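# Zadthorpe Mill open day

Mar 27, 2004. Went with Atif Sethi, who drove, and who believes any building with a chimney deserves two hours. 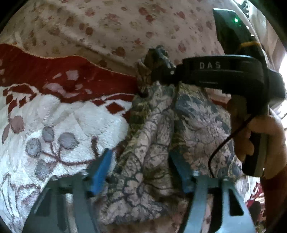 Why would anyone go to look round a textile printworks in the rain? Mostly for the seconds shop, which sells misprinted furnishing cotton by weight and opens to the public twice a year, in spring and again in October.

The tour comes first and you can't dodge it. Our guide was Adaeze Okeke, 66 steps up to the design loft without a pause for breath, talking all the way. The loft holds the pattern books, and we were allowed to look at three of them while she turned the pages. I liked a sulky thistle called Clondarine, which sold badly then and would sell badly now.

Downstairs the long printing machine was running at what we were told was a crawl. It was still far too loud for questions, so Atif asked several. He came away convinced the rollers are engraved in Bangash, which I suspect is the name of the engraver.

Colour mixing was the best part. Tariq Niazi had six pots of green lined up and invited us to say which matched the sample. The group chose four different ones, with great confidence. He wrote nothing down and looked sad.

Tea was in the old packing room: decent scones, one urn, a queue with no visible front. The shop shut at four and I got there at ten to. I bought enough curtain lining for a house with more windows than mine.

Parking is free but on a slope. Wear flat shoes.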